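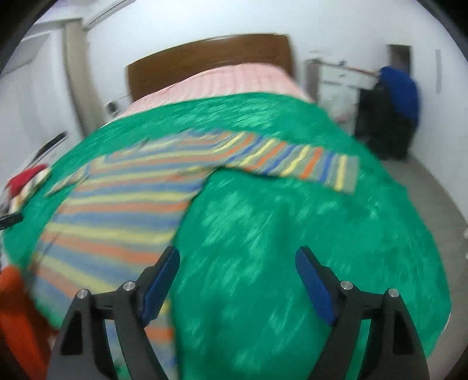

A striped long-sleeved top laid out on a green blanket

Pindomside Overnight Nature Camp: Your Questions Answered

We love hearing from families before camp, and over the years the same questions have come up again and again, so we've gathered them in one place. If yours isn't on the page, please do write or call. We like to talk about camp, as you'll soon find out!

How old does my child need to be?
Overnight campers should be going into third grade or higher in the fall. We do have younger brothers and sisters who are desperate to come along (we've had tears at the gate, and some of them were ours), and for them the day program at Hostham is a lovely way to start. They'll get pond dipping, owl pellets and the big Friday-style cookout, only they'll sleep in their own beds.

How long is a session?
Each session is two nights. Drop-off is at 4 p.m. on the first day and pickup is at 11 a.m. on the last. Please try to be on time for pickup, as the next group's bunks have to be made up that same afternoon.

How many campers are there?
We take up to 19 children per session, split between the Fleury cabin and the Salunbridge cabin. Siblings and friends can ask to share a cabin. Put the name on the form and we'll do our very best, though both families need to ask for each other.

What will they do all day?
Oh, plenty! Mornings are for the animals. Campers help fill feeders, walk the goats down to the lower field and learn to read tracks along the creek. Afternoons are a bit looser, with crafts, water games when it's warm and a quiet hour after lunch that even the ones who swear they aren't tired seem to enjoy. After supper there's a night walk to listen for frogs and owls, and then cocoa.

What should we pack?
Sleeping bag, pillow, towel, toothbrush, two pairs of closed-toe shoes and a rain jacket. Long sleeves are a good idea for the night walk, even in June, and so are long pants tucked into socks. Please write your child's name on everything — and I do mean everything, right down to the socks. Leave phones and game players at home.

My child has never slept away before. Will they be all right?
Most of our first-timers haven't either, and it's a perfectly good place to begin. Two counselors sleep in each cabin. If someone feels wobbly at bedtime, we sit with them, read a chapter of something, and usually that does it. If it doesn't, we'll call you, whatever the hour. A favorite blanket or stuffed animal is always welcome.

What about allergies and medicine?
List them on the health form and hand any medicine to Kwadwo Addo, our camp director, at drop-off. It should be in its original container with the dosing directions. The kitchen is nut-free and can manage most diets with a week's notice.

Can I cancel?
Yes. You'll get everything back except the deposit if you let us know at least 17 days before your session starts. After that we can move you to another session if there's a free bunk.

How do I reach someone during camp?
Call the office and ask for extension 1313. It rings through to the cabins at night. If you get the machine, we're probably out with the goats, so leave a message and we'll call you back as soon as we're in.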